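Unit 6: Reviewing a commercial simulation package
Notes by Clodagh Tierney

The package under review is Pledberg, sold by Gavovance as a yearly site licence. It supplies robot models, furnished interiors and a set of ready-made reaching and fetching tasks. We use the teaching edition, which limits each run to 2000 steps.

6.1 What the licence covers
The base kit holds 87 interiors. A further 116 come with the Clono add-on, which the department has not bought. Wall and floor textures are swapped at random between runs unless the seed is fixed. For all coursework, fix the seed at 1637.

6.2 Points to assess
Camera pose. The default view is mounted on the robot and tilts with the body. Record the tilt before comparing two runs.
Reach. Check both arms against the target height before the base moves.
Contact. Small objects on flat tops are the usual weak point. Ugwu's notes from February list the settings to try first.
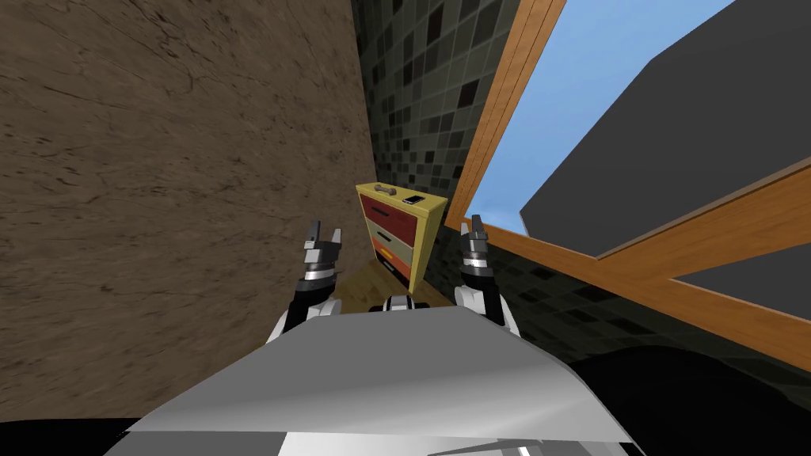
Fig. 6.1. Robot's own view in simulation: both grippers raised, with the three-drawer cabinet ahead and a bone-shaped object and a phone on top.

6.3 Task for the lab
Run the cabinet task with the default friction value, then halve it. Log the final position of each object and the step at which the run ended. Write one page on whether the contact model is good enough for the price. Send it to Segundo Rivadeneyra by 4 pm on the day of your lab.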